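I finally got to the squeaky door chapter of my spring list (yes, it was a March list, don't ask), and since my neighbor Shahla Ranjbar wanted to know what I did, I'm putting it all down.

**Squeaky hinges.** Tap the pin up with a nail and a hammer, pull it, and wipe it till the rag stops coming away black. Rub it with plain candle wax and drop it back in. Spray oil works too, but it drips and picks up dust, and then you're doing the whole thing again. One pin at a time, please - I once pulled two and had a door in my arms!

**Flat paint that marks if you look at it.** My darkest colors are the worst for this. Dry sponge first, then a barely damp one with a single drop of dish soap, and go light. If it turns shiny you've rubbed too hard.

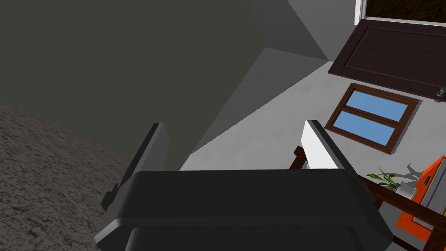
*Dark olive-gray, upper left*

**Doors that stick.** Close the door on a strip of paper and slide it along the edge. Wherever it grabs, mark it with pencil. Tighten the hinge screws before you reach for sandpaper, because half the time that's the whole problem. If a screw just spins, pack the hole with a wooden toothpick and some glue, snap it off flush and leave it overnight.

**Raised panels.** Oh, the dust! An old soft paintbrush gets into the grooves far better than any cloth.
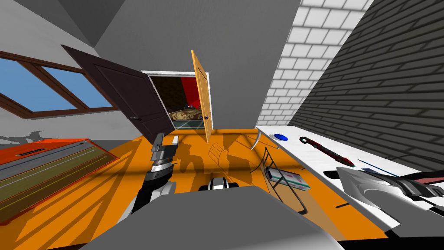 Start at the top and work down, or you'll be brushing the same crumbs twice. For dark wood I finish with a tiny bit of paste wax on a sock (clean, obviously) and buff after 20 minutes.

**Loose knobs.** Look for the little set screw on the neck of the knob. Snug it up, wiggle, snug it again. Jamshid Mirzaei swears by a dab of clear nail polish on the threads, and mine has held so far.

Next up is the drafty window, once I find where I put the putty knife.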